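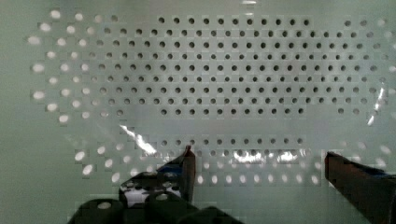 Shona Semple reckons I'm being unfair, and that anyone who has put in a Saturday on the panel bench at Kandard would take the robot and say thank you. Her wrists hurt for years. Fine. Mine did too, and I still want to know what we're saying thank you for.

Print this post

The pitch from Flinix was that the arm would take over the dull part. A perforated panel is about as dull as work gets: flat, pale, full of holes, and the next one is the same. You pick it up, look it over, put it down. The target on the bench used to be 818 a shift and now it's 958, and the people who used to do the picking stand beside the cell and do the looking. All of the looking, all shift.

I did two weeks of that before I moved to Cairns. The lifting had been my break. You could think about dinner while your hands got on with it. Try thinking about dinner while you're checking holes for burrs under shop lights, with glare coming off a glossy face and a screen telling you how long you've taken. My wrists felt great. By three in the afternoon I couldn't read a text message.

Annag Dunbar told me the Clanero line went the same way, except there they were promised training on the controls. Two people got it. Everybody else got a laminated sheet.

I don't think the arm is a bad machine. I'd like somebody in the office to say where the extra panels went, in money, and how much of it reached the bench. I asked that at the July meeting and was told the question would be taken away. It has been away for a while now.

Shona says to give it a year. She's kinder than I am, and she still works there, so I'll print whatever she sends me.

E-mail this to a friend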